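Famous Paintings in Ordinary Places: A Local Study of Printed Reproductions
Second year project report, Visual Culture and Everyday Life

Introduction

When we first sat down to choose a subject, we had grand ideas about visiting galleries, and it was only the price of the train fares that sent us looking closer to home. We are very glad it did! Corketgate has no art gallery of its own, and yet once you start paying attention there are paintings all over the town, on tea towels and biscuit tins, on umbrellas, on the wall of the dentist's waiting room. We wanted to find out how people come to own these things and whether they think of them as art at all.

We spent six weeks on the project, beginning in September. Our two main sources were a questionnaire, filled in by 30 households on the Sayce estate, and the sales book of the Ikum card shop, which the owners very kindly let us read at the back counter (with tea). We also looked at larger printed pieces, the kind sold as cloths, mats and hangings, where a wheat field or a night sky can be spread over a whole table.

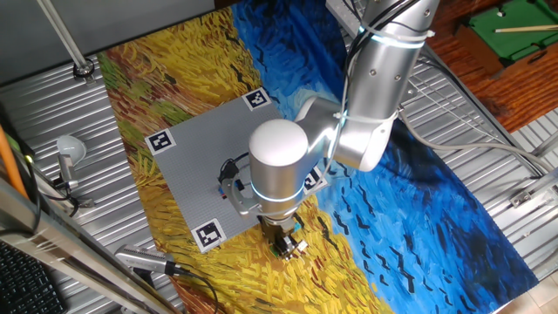
What people own

The sales book was a joy to work with, although the handwriting took some getting used to. It lists 2,589 art postcards sold over the year, and landscapes did far better than portraits. The shop's own explanation is that people don't like sending a stranger's face to their aunt, and we haven't come up with a better one. Flowers sell well in spring and snow scenes start going surprisingly early, while anything with a battle in it tends to stay on the rack until it fades.

The questionnaire gave us a rather different picture. Most of the reproductions in people's homes had been presents, and many had been chosen for the colour first and the painting second. Several people had matched a print to their curtains, or in one house the curtains to the print, which we thought showed real devotion. Yellow and blue came up again and again. A few people were shy about telling us this, as if we might mark them down for it, and we tried hard to let them know that it was just what we were hoping to hear.

Does size matter?

We asked whether a painting changes when it is printed very large. On a postcard you take in the whole field at a glance. Spread out as a backdrop and seen from close to, it turns into slanting dashes of ochre and mustard with darker streaks of green between them, and you can quite lose track of the fact that you are meant to be looking at wheat.
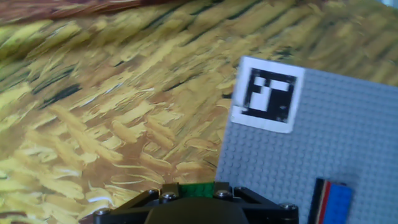

One of the Sayce households wrote that they disagreed with us about this, and that their big print in the hall had never once stopped being a picture to them, because they had walked past it every morning on the way to work and knew it better than their own garden. We have kept this answer in the report even though it rather spoils our argument. Perhaps we were judging as visitors, and a week of living with a thing might have changed our minds.

The people at Durkach, a small printing workshop behind the station, took a more practical view. They told us that customers ordering large prints nearly always ask for brighter colours than the sample, and that some then come back asking for them to be toned down again. They also pointed out that a design made to hang on a wall gets turned every which way once it becomes a cloth, so that the sky may end up beside the field instead of over it.
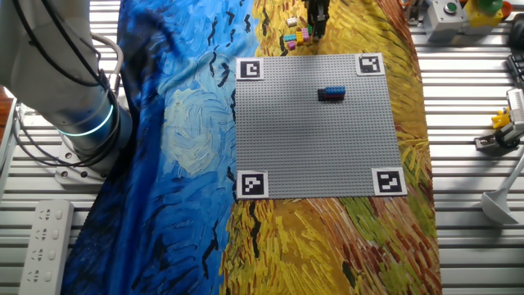
They didn't seem to mind this in the least, and after a long and very enjoyable afternoon there we had stopped minding it too.

Difficulties and what we would change

Our questionnaire was too long, and the last page came back blank more often than we would like to admit. We also forgot to ask how old the objects were, so we can't say anything about fashions changing, and we had to go back to Ikum for a second look at the sales book after muddling our notes on calendars with our notes on cards. If we did the project again we would talk to people in their kitchens and leave the forms at home, as the best stories all came out on the doorstep once the pen had been put away.

We would like to thank everyone in Corketgate for their patience. Copies of the questionnaire are in the appendix, along with our table of postcard sales by month.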